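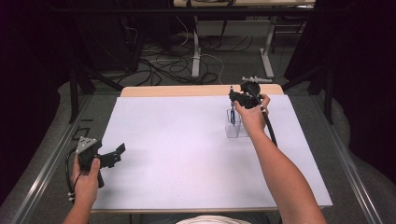
Slide 1. White sheet, clear plastic cup, blue tool standing in the cup.

Notes for the talk "The Sheet and the Cup: Keeping a Small Work Table in Order"
Dzintra Priedītis, Kairys evening course, 30 May 2024

Wait until people have found their chairs. Say good evening, say my name slowly. Ask if the back row can hear me.

Opening. I want to speak tonight on two very cheap things, a sheet of white paper and a plastic cup. I have repaired small things at a table for many years, mostly eyeglasses, clocks and toys, and in the first years I lost more time in searching than in repairing. I bought boxes with drawers. I bought a magnetic mat from Dravgate. The drawers became full, and then I did not open them anymore.

(Do not tell the long story of the drawers. Last time it took too much of the hour.)

The sheet. Stay on slide 1 while speaking. The paper covers most of the table and leaves a strip of wood free at the far side. I like to have this strip. It is the place for things which do not belong to the work, for example the tea or the telephone. When something crosses from the wood to the paper, I should have a reason for it.

Why white: a small screw is easy to see on it. On a light wood table a brass screw can hide in the grain. I was against brown packing paper already before, and after the December workshop in Wisberg I am even more against it. We worked there on brown paper, and one lady looked for her spring until the evening.

Paper or cloth? People will ask. Cloth catches the tips of tools and pulls everything with it when your sleeve moves. Paper can slide also, but a little tape under the corners is enough. Use paper tape, as the strong kind takes off the varnish.

The size. Take the sheet larger than you think. Your arms must rest on the paper too, or near to it, so that the near edge does not roll up against you. If you must join two sheets, put the joint far from where the hands are working.

Ask the room: who works on bare wood? Who works on a newspaper? Let them answer, do not hurry.

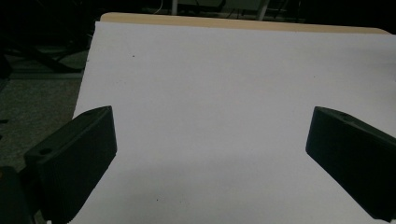 Next point, when to change the sheet. Many people change it too late. My rule is that a sheet with a few tiny dots can stay, but when I begin to ask myself "is this a dot or is this a part?", the sheet must go. You touch it with the finger, it is a dot. You touch it again ten minutes later, it is the same dot. This makes a person tired. I turn the paper over one time, then it goes to the children for drawing.

Also the light. White paper gives the light back to you, and under a strong lamp it can be too much for the eyes. Move the lamp to the side opposite to your working hand. Show with the desk lamp, if the room has one (ask Erkik's people at the door before starting).

The cup. Mine must be clear, so I can see from the side what is standing inside and do not need to lift it out. Tools lean in a cup, they do not stand straight, so a light cup with a long tool can fall. Two remedies:
- put a flat stone or some coins in the bottom
- choose a cup with a flat side and a wide bottom

The end you take should look up. With a sharp tool I put the point down, and a small piece of felt under it.

One cup for one job. When the job is finished, the tool goes back to the wall and the cup stays on the paper for the next job. I am strict with this, my husband is not, and we have two tables.

Colored handles. A blue handle or a red one is good on white, you find it without thinking. If all your tools are gray, wind a bit of colored tape on them. This part people usually like, so give them time to write.

Practice. Everybody gets a sheet and a cup from the carton. They arrange the table for their own work, sewing or models or whatever they brought. I walk between the tables. Look especially at left-handed people, they often put the cup on the right because they saw it so in a book.

If there is time: how to store large sheets without folds. Roll with the good side outside, then it lies flat faster.

Questions. Collect the leftover tape. The key goes back to the office on the first floor.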